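Remura streaming amp – where we've got to, 1/21/25

Hello Wai-kit,

You asked for something you could read over a cup of tea, so I've kept the spreadsheets out of this one.

The short version is that the amp plays music and I'm happy with how it sounds. The second prototype went together in two evenings and has been running in my front room ever since, mostly through the old Pirna bookshelf speakers. The hum we had in September has gone. It was the earth on the phono board, as Hodis suspected all along (he has been very good about it, he only mentioned it four times). The bass is tighter too, and I can turn the thing right up without the left channel going harsh.

Streaming is less rosy. It finds the network fine, but gapless playback still trips over on live albums, and there's a little click when you jump from radio back to your own files. I've loaded 1,547 tracks onto the test drive and the library takes far too long to sort itself out the first time. Wike is rewriting that bit now and reckons on up to 10 more days. I'd allow a bit longer, knowing how the last rewrite went.

Money next. We've spent £806 of this round so far, nearly all of it on the transformer, the new volume control and a second go at the front panel. The first panel came back with the headphone socket too close to the knob – my drawing, my fault, sorry. I've still got to pay for the remote handsets, and I'd like your nod before I order them.

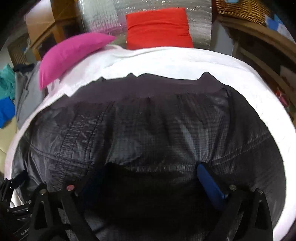
Dark grey quilted fabric on a white sheet.

Still to do before I write again: the click, the library, a proper long listen with headphones, and a decision on the display. I like it dim and plain, Hodis wants album covers. If you've a strong view, please say so now while it's cheap to change.

I can bring the amp over for you to try whenever suits. You'll need to lend me a pair of speakers, as the Pirnas weigh a ton.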